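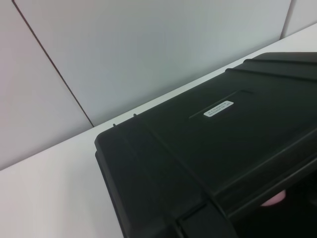 Black case on the bench, label side up.

Nov 26, 2023

Case day! I have been wanting to sort out the transport box for the Vullcombe loan for weeks, and this afternoon I finally got one up on the white table and gave it a proper going over. What a nice piece of molding. The shell looks plain black until you get close, and then there's a greenish tint to it, with soft highlights where the edges catch the light.

The label sits in or just below that shallow panel on top. Small white thing, rounded corners, two lines of very tiny print. I've written 967 on masking tape for our own register and will stick it on the end, well clear of the maker's label (we covered one up on the Nilteo box and regretted it).

Things I like so far: the raised ridges along the top are a great place to get your fingertips when you're turning it on the bench, and the corners are properly rounded, so it won't chew up the shelf liner like the old aluminum trunk did. That trunk can go to Tsolakis if they still want it.

Weighed it empty on the parcel scale and wrote the result on the Kirnero sheet, row 6. Inside length is fine for the long tray with around 3 fingers to spare at the end, so there's room for a foam block. I'd cut the block a touch oversize and let it squeeze in - the last one was cut exact and rattled all the way to Vullcombe and back.
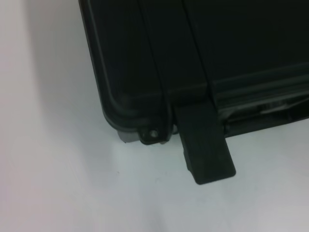
Latches and lock points

Spent longer on this side than I meant to. There's a molded eyelet for a padlock down at the seam between lid and body, with a black rectangular latch close by. I love that the eyelet is part of the shell, no riveted hasp to snag on a sleeve. Tried the small brass padlock from the key drawer and the shackle goes through with a bit of wiggle. The fat one from the gas cage does not.

The pale gray foot under the corner is worth a look too. I want to see if we can get spares, as feet are always the first thing to go on our boxes. Sent a note to the supplier under order 1507.

The rim around the lid is a lighter gray and makes the seam really easy to follow, so checking for grit before closing should be quick. Soft brush, then a wipe with a barely damp cloth. Please no solvent on it until I've tried some on the underside!

Still to do

Cut foam for the long tray, plus the end block
Tape number on the end
Second small padlock, keyed the same as the first
Ask Vullcombe how high their shelf is before we promise to stack two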